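Ravard Grocery Basket pack for Trider: review

We train a packing policy on simulated examples, and for the past month we have been gathering them with the Ravard grocery pack, which runs inside Trider. You get one table, one lined basket and a set of small groceries to go in it.

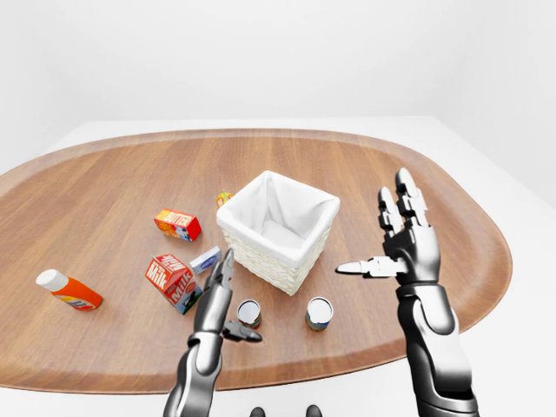 Review by the Coste bench team

Setup took a morning. The pack loads with a two-finger gripper on the left arm and a full hand on the right, and we left it that way. The gripper is easy to drive. The hand took much longer to learn, and most of our thrown-out runs were down to the thumb.

The groceries are a fair test. The milk carton and the bottle lie on their sides, the cans stand up, and the butter box is small enough to need care. The basket lining looks good, but it is slow to simulate and we turned its detail down after the first day.
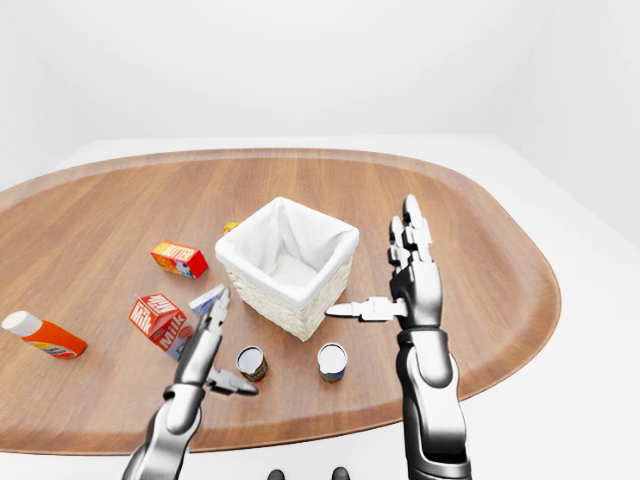 Daltus, August

We now have 593 runs saved, 48 of them with a mistake and a recovery left in on purpose. Export is simple and the file names make sense. Replay crashed twice on long runs, and both times the recording was still there after a restart.

Two complaints. The start layouts are too alike unless you edit them by hand, and the walls and table are so plain that you will want to add your own backgrounds before training. The manual covers neither.

Score: 8 out of 10. We have renewed for another term and would buy it again for tabletop work.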